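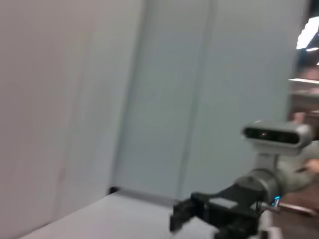
Tetteh Dramani to Pemport — loan or permanent?

3 min read
14 comments

northstand_lower
The local paper has Pemport making a second approach for Dramani. Loan until the end of the season, with an option to buy that becomes compulsory if they stay up. Brallton want a straight sale. He has 14 months left on his contract, so I can see why the club are reluctant to let him spend four of them somewhere else.

halfspace_hal
The compulsory clause is the part that matters. If Pemport go down we get him back in the summer with under a year to run and no leverage at all. I would only accept it if the obligation were triggered by appearances and not by league position.

northstand_lower
Appearances can be managed. Sandhu did exactly that with their left back. He was dropped one game short of the trigger and spent the run-in on the bench.

halfspace_hal
Then set the trigger low. Four starts. No club takes a central midfielder on loan in a relegation fight and gives him fewer than four starts.

Gantry_View
I don't agree that we should be selling in the first place. Since September we have played two systems. In the 4-3-3 Dramani sits at the base and we concede very little through the middle. In the 3-5-2 he is asked to cover the right channel whenever the wing-back goes forward, and he hasn't the pace for it. The manager picks the second system and then the player gets the blame for it.

old_turnstile
He got the blame for Sandhu away because he passed it straight to their striker.

Gantry_View
Under pressure, with both centre halves split wide and the keeper not showing for it. Watch the full passage. There is no forward option either.

old_turnstile
I have watched it. There is a simple ball to the right and he doesn't look up. He is 30 and on the highest wage at the club. If someone wants to pay most of that, let them.

tyagi_n
The wage is the sticking point according to the supporters' trust notes. Neelam Tyagi here, I take the minutes for the trust, so this is all in the public version. Bethel Wolde told the meeting that the club would not subsidise any outgoing loan by more than 30 per cent. She didn't name a player but there is only one it could apply to.

halfspace_hal
Useful, thanks. Did she say anything about a replacement?

tyagi_n
Only that any signing would need to be registered by 22nd March to be eligible for the remaining fixtures, and that the recruitment side had a shortlist. No names.

Gantry_View
A shortlist is not a midfielder. Our only other holding player is on 53 appearances in total, most of them from the bench, and he is one booking off a ban.

pressing_trap
Viktória Szalai covered this on the Tekach podcast. Her view was that Pemport want him mainly for set pieces — he wins first contact at the near post more often than either of their centre halves. She expects them to play him as the deeper of two, which suits him better than anything we do at present.

old_turnstile
So he'll look good there and everyone here will say we should have kept him.

Gantry_View
Yes, because we should have.

northstand_lower
Back to the terms. If it is a straight choice between this loan and losing him for nothing next year, I would take the loan, provided there is a fee up front. Jyoti Malhotra's piece suggested Pemport have offered one but that it is payable only at the end of the season.

halfspace_hal
Which makes it a deferred payment and not a loan fee. I would send that back.

old_turnstile
I would drive him there.

pressing_trap
Both clubs play again before this gets settled, so watch the team sheet. If he is left out of the squad altogether, assume it is close. If he is on the bench it tells you nothing.

14 comments · 4 shares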